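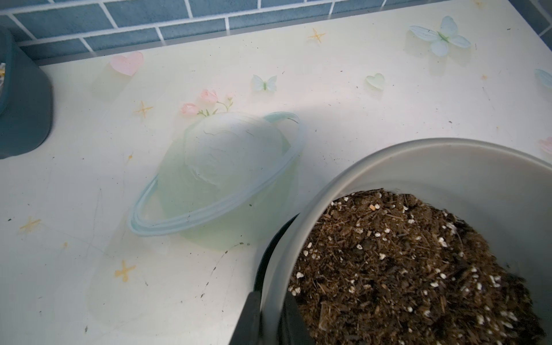
1/11
Davdale Community Workshop is pleased to report on the Kidell arm, a tabletop robot arm under construction by members since April. The project is meant for small household and garden chores. With one finger outside the pot and the other inside the rim, the gripper holds the wall of the planter between its tips, and this is the grip the team has adopted for all planter work.

2/11
The project is led by Ludmila Kopecký. Kenta Yokoyama is responsible for the gripper and Colm Costello for wiring and power. Members with questions about the build should speak to one of them at the Thursday session.

3/11
The fingers are the second design. The first set was straight along its full length and slipped on curved rims. Mr. Yokoyama redrew them with a taper. The new pair has completed 200 open-and-close cycles on the test stand without adjustment.

4/11
The wrist camera is mounted behind the fingers and looks along them. The mount was moved back twice during fitting so that both tips stay in view when the gripper closes. Its cable now runs inside the forearm cover. Members are asked not to pull on the short loop left at the elbow, as it is needed for full rotation.

5/11
Motor control is handled by a Roder board, purchased with workshop funds. The current limit on the gripper channel has been set low for the present. It will be raised only after Mr. Costello has signed the test sheet.

6/11
The second chore on the project plan is light scrubbing. The arm holds an ordinary toothbrush by its slender handle, with the bristles turned to the side, and works along the foot of a ridged white cylinder with brown clay stuck to it. A thin handle is a harder object to hold than a pot, and the brush must not turn between the fingers. The team has recorded 112 practice runs for this chore under operator control.

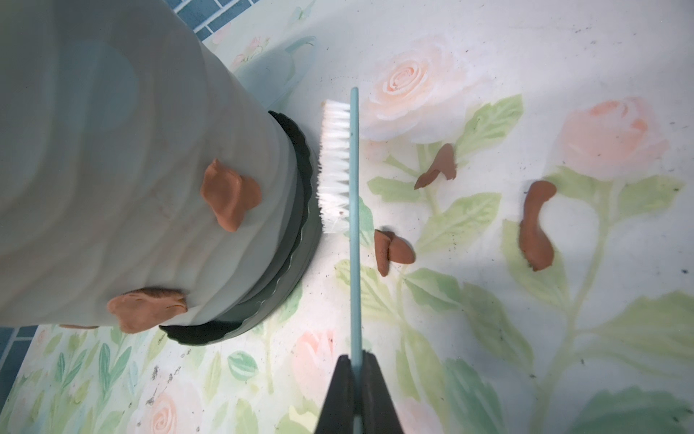
7/11
Notes for operators on the scrubbing chore:
Bring the brush in from the side at low speed.
Stop if the handle rotates, open the gripper, and set the grip again.
Do not use the arm to press hard clay loose. Soften it first by hand.
Clear fallen pieces before the next run.

8/11
Yoshinori Uchida has rewritten the software that replays recorded motions. The earlier version paused between points, and the arm shook at each stop. The new version moves through them at a steady rate. The code is stored on the workshop computer in the folder named Yagi, together with all 714 recordings made to date.

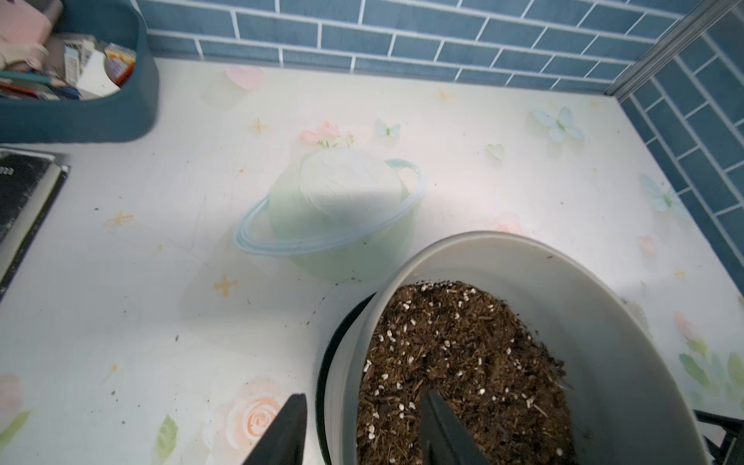
9/11
Depth control remains the main open task for the planter chore. The arm has no force sensor, and height must be judged from joint position and the camera view. Potting mix makes this difficult. Where the right fingertip presses into the soil, the surface is all shredded bark and white perlite, with no flat level for the software to measure against. The dark crumbs on the table beside the pot are a further matter, and operators are asked to brush the area clean at the end of each session.

10/11
Sota Higuchi is preparing a thin sleeve to keep grit out of the finger joints. Two versions will be tried, one in rubber and one in fabric. Members who have worked with either material are invited to leave a note in the project binder.

11/11
The drawings, parts list and wiring plan may be read at the front desk during open hours. Use of the arm requires a short induction with Ms. Kopecký. Places may be reserved on the sheet by the tool room door, with 2 members admitted to each session.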